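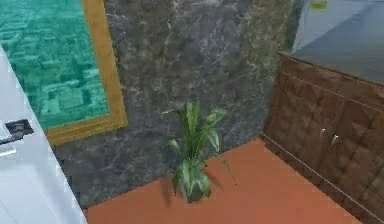 House rules for simulated home runs, draft 4 – comments please

Posted in: Standards and Good Practice
52 replies, 712 views

gistach_mod
Right. The July draft got torn to bits, which was fair, so I have rewritten it. These are the rules I'd like everyone to follow before posting results from simulated homes in the Trododero results table. Numbers kept as before so your old complaints still line up.

1. State the scene, the version and the start position. "The flat one" is not a version.
2. Run at least 30 starts per task. Report all of them, including the one where it drove into the skirting board and stayed there.
3. Any contact with a door, a plant or a piece of furniture that isn't part of the task is logged as a contact. Leaves count.
4. No moving the furniture between runs unless you say so.
5. A run stopped by hand is a failed run.

Shout now or live with it.

plankfloor
Rule 3 is daft. Leaves count? A real houseplant gets brushed by people, cats and hoovers all day long and carries on. If my robot touches the end of a long thin leaf on its way past, I don't see why it goes in the same column as knocking over a chair.

gistach_mod
Same column, different number. You log the force next to it. Draft 3 explained this at length and I cut it when people said draft 3 was too long.

oddsocket
Who said it was too long?

gistach_mod
You did.

oddsocket
Fair enough. I'm with plankfloor though. In half the scenes I've tried, the plant you see and the plant you can bump into are two different shapes. The leaves are drawn beautifully and the collision shape is a bucket. So you sail through the foliage with a clean sheet and then get a contact for thin air next to the pot. What does the rule want me to write down then?

villanueva_lab_rat
At Villanueva we solved that by adding a line to the report: which objects have proper collision shapes and which have a lump. Takes ten minutes per scene. It's tedious and I recommend it to all my enemies. We also keep a still of the room with the report so a reader can see what sort of clutter the thing was up against. Dining table with a laptop-ish screen and a small plant on it, a chair at each side, bin by the wall, double door in the corner. A person can look at that and decide whether "tidy room" was an honest label. 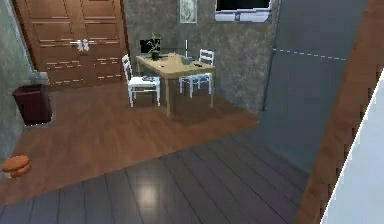 My real gripe is rule 4. "Unless you say so" is a hole you could drive a sofa through. I've read reports that say "furniture adjusted for access" and nothing more. Adjusted by how much? A chair pulled out by 500 mm turns a hard run past a table into a motorway. If you move it, give the distance and the direction, or give the scene file.

gistach_mod
Agreed, and slightly annoyed I didn't write it. Rule 4 now reads: "If you move anything, say what, how far and which way, or share the scene file."

mandelia_dave_not_dave
Speaking as somebody who has to read these things for a living: please can we have floors in there too. Half of the scenes have two floor finishes meeting in the middle of a room, and in some simulators they have different friction and in others it's just paint. I once lost a week to a wheel slip that only existed on the grey bit.

plankfloor
Friction values for every surface? At that point we may as well survey the place and put it up for sale.

mandelia_dave_not_dave
For every surface the wheels touch. That's two numbers. You've typed more than that complaining.

plankfloor
I have, and I enjoyed it more.

oddsocket
Going back to rule 5. I stop runs by hand when the simulator itself falls over. That isn't the robot failing, that's my graphics card asking for its pension.

gistach_mod
Then it's a void run. Report the number of voids and start again from the same position. If your voids outnumber your runs I'll be asking questions.

villanueva_lab_rat
Could voids need a log attached? Otherwise every crash into a cupboard will become a software fault by teatime.

gistach_mod
Yes. Log attached or it's a fail. Updated draft is pinned as of 2025-10-31, with the collision line, the floor numbers and the new wording for 4 and 5. Leaves still count.

plankfloor
I shall be voting against the leaves.

gistach_mod
There isn't a vote.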